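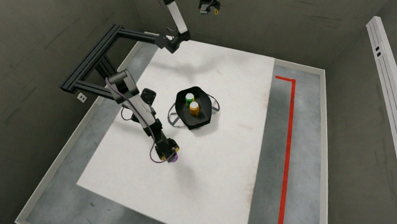

Fig. 1. Simulated two-arm cell. The lower gripper holds a small purple object over the mat; two cans stand in the tray.

Search this course Go

Week 7 – Costing a cell before you own one

The arms are the part of the quote everyone reads. Read the rest. Tariq Shaikh's first budget for the Donlow bench had two arms, one frame and no grippers, and it was approved the same day, which tells you something about approvals.

Go through Fig. 1 and price what you find: arms, grippers, extrusion, cable, mat, floor tape. Then price what a rendering gives away for free – power, spares, shipping, a door the crate fits through.

Rules of thumb for the worksheet:
- Fingertips are consumables. Budget 70 a set and order more than your pride suggests.
- Cable runs are measured with the arm at full reach. Shazia Kazmi will ask.
- Allow roughly 244 hours for setup. The vendor will say a weekend.
- Simulate first. A bad layout costs an afternoon on screen and a purchase order at Ernetham.

Exercise: you have one arm's money and a two-arm task. Write the memo to Heidrun Wyss, one page. "Synergy" loses a mark each time.

Hand in to Room 1004 by Oct 30, 2018. Mervyn Hulme has the Gramison price list – please return it this year.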